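Personal Finance and Private Wealth
Unit 6 handout: How a net worth figure is put together

Read this before the section meeting. The Dullwood worksheet is due at 2 p.m. on the day of the meeting.

1. The basic sum

Net worth is what a person owns minus what a person owes, on a given date. Income is a separate thing. A surgeon with a high salary and a large mortgage can have a lower net worth than a retired clerk who owns a house outright. When a magazine or website prints a figure for a wealthy person, it is making an estimate of this sum from the outside, usually without seeing any bank records.

2. What goes on the owned side

Shares in public companies are the easiest part. Take the number of shares from the company's filings and multiply by the price on the chosen day.

Private companies are harder. The usual method is to find similar companies that are traded, see what multiple of profit they sell for, and apply that multiple. Most estimators then take something off because a private stake is slow to sell.

Our case is Tarigan, a family-held shipping supplier. Its yearly profit is $51 million and comparable firms trade at 14 times profit, so the whole company comes to $714 million before any discount. The founder's share has to be worked out from that, and the share register is in your reading packet.

Collections (paintings, carpets, coins, furniture) are the least certain part. Insurance values run high. Auction records only cover pieces that were sold, and a large collection put up for sale all at once would push its own prices down.

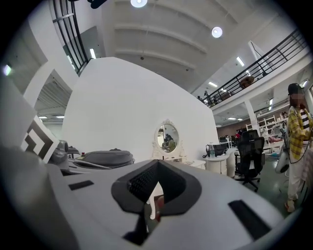

But surely the insured value is the safest one to use, Stuvosar objects in its published reply to this method, given that an insurer has at least sent someone to look at the pieces. The point is fair as far as it goes. An insured value tells you the cost of replacing an item, and net worth asks what the owner would receive for it. Use the insured value as an upper limit and say so in your notes.

3. What goes on the owed side

Outside estimates often miss debt. Look for mortgages in county records, shares pledged against loans in company filings, and unpaid taxes in court papers. Gifts already made to a foundation no longer belong to the donor and should be left out of the owned side.

4. Why published figures disagree

The Dumurar list gives the Tarigan founder $600 million. Other lists are well below that. Check these points when you compare them:

Date of the share prices
Size of the private company discount
Whether family trusts are counted with the founder
Treatment of art and other collections
Currency and exchange rate used

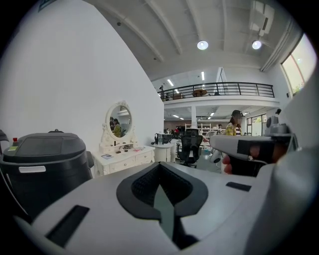 Fig. 2. Unit 6, Private Wealth.

5. Worksheet

Using the Dullwood balance sheet in the packet, work out a low and a high estimate. Show the discount you applied to each private holding. Round to the nearest million at the end, and keep full figures until then. Late worksheets lose two points.

Reading for Unit 7: the packet chapter on trusts, first half only.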